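Hazelnuts are having a moment, and the growers around Messina would like a bigger slice of it. For years they sold in the shell, at the farm gate, to whichever buyer turned up first with a lorry. The price was the price. Two seasons ago 16 farms in the hills decided to try something else, and the Pevley fund, which lends to small producer groups, agreed to back them.

I spent a week there in spring and came home with a suitcase that rattled. What a place! The terraces are steep enough to make your calves ache by breakfast, and almost everything is still picked from nets on the ground, because no machine will stay upright on the slope.

The idea behind the new group, Trurkstead, is a simple one. Members pool their crop, crack and roast it themselves, and sell it on as paste and whole kernels. A shared cracking shed went up first, then a second-hand roaster that needed three visits from an electrician before it behaved. Last year the group handled 1,876 kilos of shelled nuts. This season's figure is 2,131, and every member got an advance before harvest, when the bills for pruning and nets come in all at once.

That advance matters more than any other part of the scheme. It means a family can hold its crop back for a few weeks and let it dry properly, and drier nuts fetch more – it really is that direct. One couple used theirs to mend a collapsed terrace wall and are now replanting the strip behind it.

Not everything has gone smoothly. The first batch of paste split in the jars, and a café chain that had promised to take 500 of them went quiet. The group ended up selling at weekend markets, which turned out rather well, as people wanted to taste before buying and then came back with their neighbours.

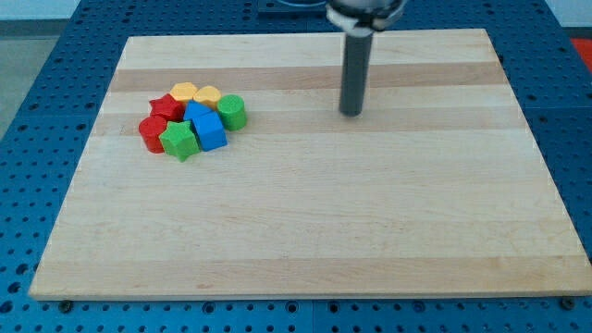

Esko Pelkonen thinks the next step should be a slower one, and told me the group would be wise to leave export alone until it has two good harvests' worth of savings in the bank. A single large order, he said, can tie up all the cash a young group has, and buyers at that level rarely pay inside 60 days.

The members are split on it. Some want to say yes to Pallby, an importer that has asked for samples, while the older growers would sooner fix the track up to the shed. They meet again in May, after the pruning. I'm hoping to be there, with an empty suitcase.

Contact the editor | © Field & Fair, 5/1/25 | Back to top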